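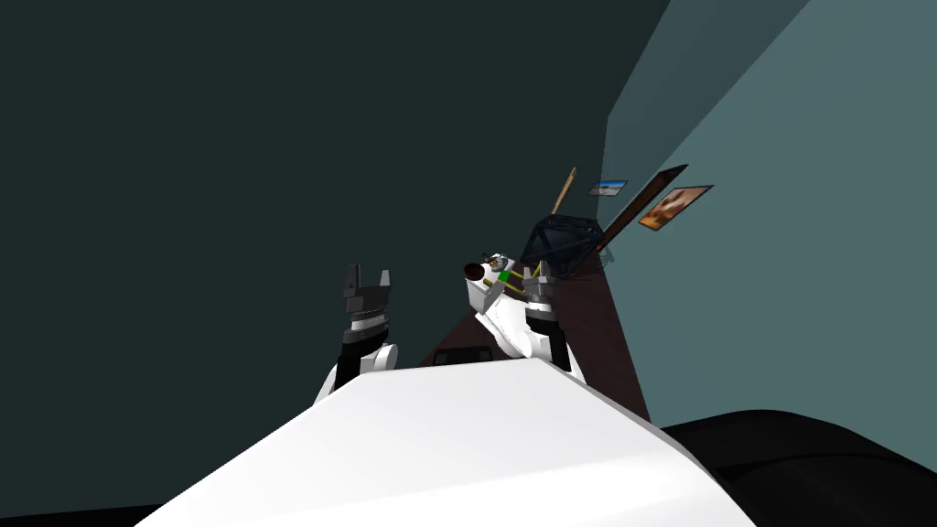

Do visitors get to drive the robot arms at an open day, or do you only stand and watch?

Till Ehlers

Thinking of taking my two kids (11 and 8) to the Diekmann open day in February. The flyer says "live demonstrations" and nothing else. Anybody been?

Oddur Baldursdóttir

You get to do both, but most of the driving is in the simulator. I went last time with my daughter and we stayed way longer than we planned. They run the real arms behind a rope and you watch those, and then in the next room there are 4 stations with the Tolero simulator on big screens, and that's where visitors get their hands on the controls. You hold one controller in each hand and the two arms on the screen follow you. Sounds simple! My first try I swung the left arm straight past everything and my daughter laughed so hard the guy at the next station turned around.

The view takes some getting used to. You're looking out from over the robot's body, so there's this big white shape in the way at the bottom and the arms come up behind it. My advice is to spend your first turn just opening and closing the grippers and not trying to pick up anything. Your turn is short, but you can get back in line as often as you want, and we did (a lot).

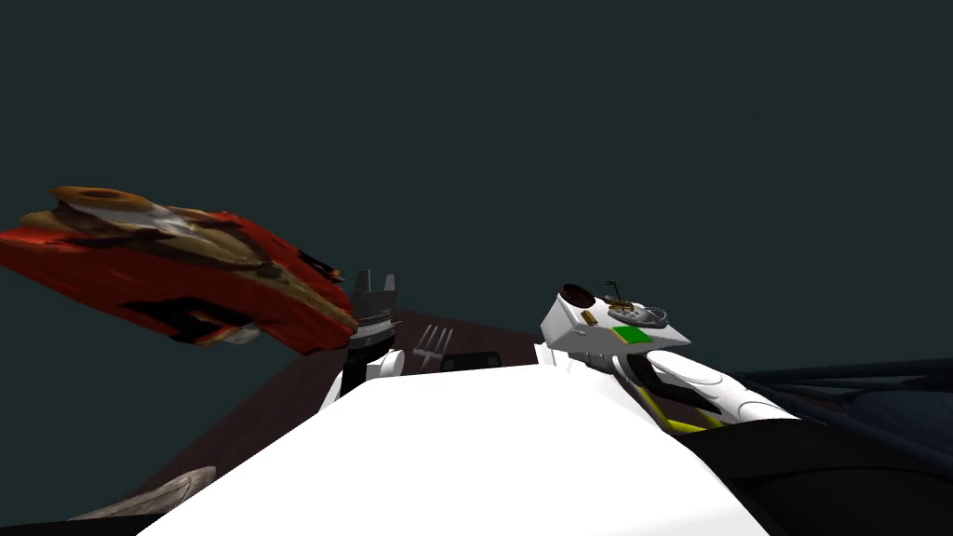 Left gripper up against the big red piece, with a fork on the table beside it.

The stuff on the virtual table is a funny mix. I never did figure out what some of it was supposed to be, and the woman from Juko who was helping at our station said she has her own names for half of it. She was great with kids, by the way. She didn't grab the controllers away when somebody got stuck, she just told them which hand to move and let them keep going.

What I'd really tell a kid is to go slow with the wrists. Everybody wants to reach with the whole arm – and then the gripper shows up at the wrong angle and you have to back out and start over. Turn the wrist first, while you still have space around you, then go in.

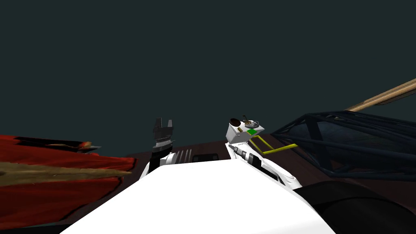
Also, pick one arm and forget about the other one for a while. My daughter parked hers off to the side and did everything with her right hand, and she was doing better than me inside of two turns. I kept trying to use both together and getting tangled up in my own elbows. When you do want to hand something from one side to the other, get the second gripper open and pointed the right way before you bring the thing over.

For your 8-year-old, ask for a step stool. They have them under the coat rack, but they don't put them out. The controllers are pretty light, so that part shouldn't be a problem. Get there early if you can! When we left, the line went all the way back to the front desk.

plinder_west

we went too, it was ok. parking is terrible. the lot by the Plinder building is free but it only has 48 spots and it fills up, so take the bus, the 32 stops right out front. food is just a coffee cart. my son liked the real arms better than the screens

Marge T.

I haven't been to this one, but I've taken my grandkids to a couple of others like it. Call ahead and ask if there's a minimum age for the hands-on part. One place we went wouldn't let anybody under 10 touch the controls and my grandson was so let down that we ended up leaving early. Bring snacks either way. A few of those talks run long – and the folding chairs don't help!

Till Ehlers

Thanks, all of you! I called and the hands-on room has no age limit as long as a parent stays at the station. Taking the bus. Oddur, do you remember if the real arms run all day or only at set times?

Oddur Baldursdóttir

Set times, once an hour when we were there. The schedule is taped to the door of the demo room, so take a look at it on your way in.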